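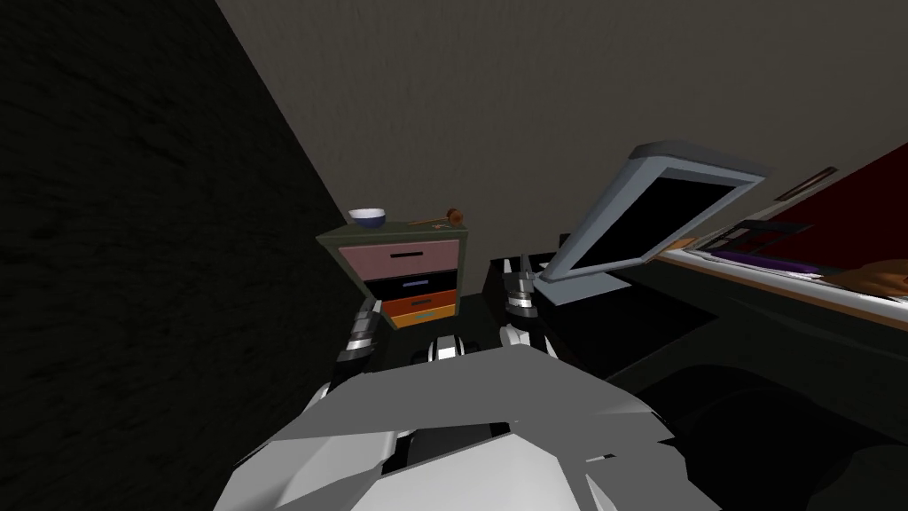 Marina wants to know why a country must pay for soldiers when there is no war. It is a good question, and many grown-ups ask it too.

A government gets its money from taxes. Each year the people in the government sit together and decide how to divide this money. A part goes to schools, a part to hospitals, a part to roads. One part goes to defense. Defense means keeping the country safe, and the plan for spending the money is called a budget.

Let us make a small country and call it Vrettos. Vrettos has 4000 coins for its defense this year. This sounds like a lot, but we will see how fast the coins go away.

First come the people. Soldiers, sailors and pilots have a job, and they get paid every month, the same as a bus driver or a nurse. Also the cooks in the army kitchen get paid, and the mechanics, and the doctors. When soldiers become old and stop working, the country sends them a pension, so they can still pay for their home. In Vrettos all of this costs 2000 coins, and that is half of the money already.

Then come the everyday things. Trucks need fuel. Boots get holes. The roof of a barracks (the house where soldiers sleep) must be fixed after a storm. In Vrettos these things cost 804 coins. Now 2804 coins are spent, and the country did not buy one new ship yet.

What stays is 1196 coins. With this money Vrettos can buy new things, for example a ship, a radio or a helicopter. Grown-ups call it capital spending. It is a hard name for an easy idea: you buy something big that you will use for many years. 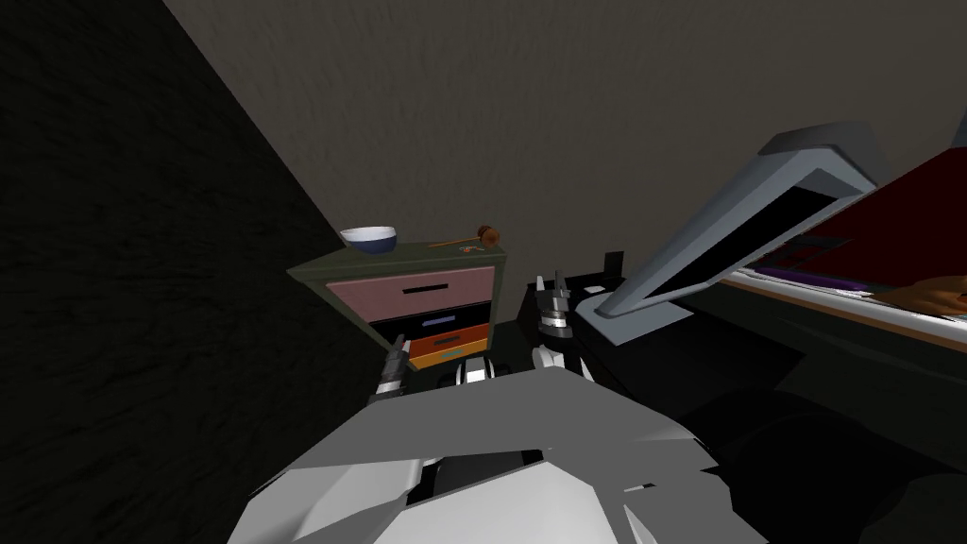

Leonidas asked if Vrettos could then just buy the ship and pay for it next year. In a way, yes. A big ship takes many years to build, so the country pays a little every year until it is ready. But be careful! If Vrettos promises to pay for a ship, a part of next year's coins is already promised, even before the year starts.

There is one more problem, and it is prices. Imagine that Vrettos gets 2 more coins for every hundred it had last year. The government says, "We have more money for defense!" But if fuel and boots became more expensive by the same amount, Vrettos can buy only the same things as before.

Who checks that the coins are well spent? In many countries the parliament must vote for the budget. Its members ask questions, and sometimes they argue for a long time. Some of them want more coins for defense and some want more for schools. You can try it at home with 40 buttons and three cups.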